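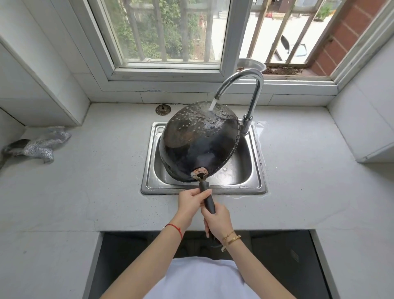
A dark wok with a long handle being rinsed under a gooseneck faucet.

Wok cleaning is the routine care of a wok after cooking. The method depends on the material of the pan. Carbon steel and cast iron woks build up a layer of hardened oil, called seasoning, which limits sticking and slows rust. Wear on the outside of the pan is common and does not usually affect cooking.

Method

The pan is left to cool slightly and is then rinsed with warm water. Food residue is loosened with a bamboo brush, a soft sponge or, for stubborn spots, a mesh scrubber used lightly. The outer surface is rinsed with the pan turned over. In a small sink, a long-handled wok is generally held at an angle. Long soaking is avoided.

Drying and storage

A seasoned wok is dried with a cloth and warmed over low heat until no moisture remains. A thin coat of cooking oil may be wiped on before storage. Rivets and handle joints are dried separately, as water can collect there.

See also: Seasoning (cookware); Cast iron cookware; Dishwashing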